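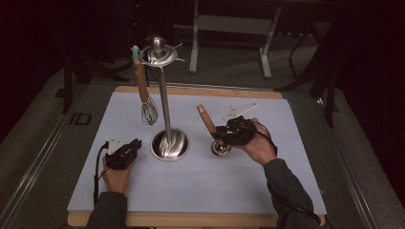

Questions about the hanging utensil stand

On this page we have collected the questions which customers of Nekard ask us most often about the Gotis stand and the utensils which belong to it. If you do not find your question, please write to us with the order number and we will answer within 2 working days.

How tall is the stand, and will it fit under my wall cupboard?
The stand is 300 mm high, measured from the table to the top of the ball. Please add a little space above, so that you can lift a utensil off its hook without knocking the cupboard. The whisk needs more room than the other pieces, as it must go up first and then out to the side.

What is it made of?
The base, the rod and the hook disc are stainless steel, polished. The handles of the utensils are of wood.

May I put the utensils in the dishwasher?
No. The wood becomes grey and rough, and after some time it can split. Wash them by hand in warm water, dry them with a cloth and hang them up. The stand itself may be washed in the machine if you first unscrew the rod from the base.

The stand leans to one side. Is it faulty?
In most cases the rod is not screwed in completely. Hold the base with one hand and turn the rod clockwise until it stops. If it still leans, look at how the utensils are hung. A heavy piece alone on one side will pull a little, so we advise to hang the second heaviest opposite to it.

In which order should I hang them?
There is no rule. Many people like to have the whisk on the side of the hand they use most. When you fill the stand for the first time, start with the longest piece and turn the disc after each one, then the handles will not cross.

My utensils from another maker do not stay on the hooks.
The hooks are made for a loop or a hole in the end of the handle. If your utensil has a very thick handle, it can slide off when the disc turns. The utensils of the Skorneck series have the same fitting as Gotis and can be mixed freely.

How do I remove fingerprints and water marks?
Wipe with a soft cloth and a few drops of vinegar in water, then dry immediately. Do not use steel wool or scouring powder. The base shows marks more than the rest, and it is normal that water drips there from the whisk if you hang it up wet.

Should the wooden handles be oiled?
Yes, when they look dry and pale. Use a thin coat of food-safe oil, leave it overnight and wipe off what is left.

Will the base scratch my worktop?
The underside has a thin felt ring. If the ring is lost, you can order a new one under part number 163. On a painted board or table we recommend to lift the stand and not to push it.

Can I buy only one utensil?
Yes, all pieces are sold separately. The balloon whisk is part number 216.

Where can I see the stand before I buy?
It is on display in our shop in Rønning, on the shelf beside the baking tins. You are welcome to take the utensils down and try them in the hand.

Last changed: 9 Jun 2021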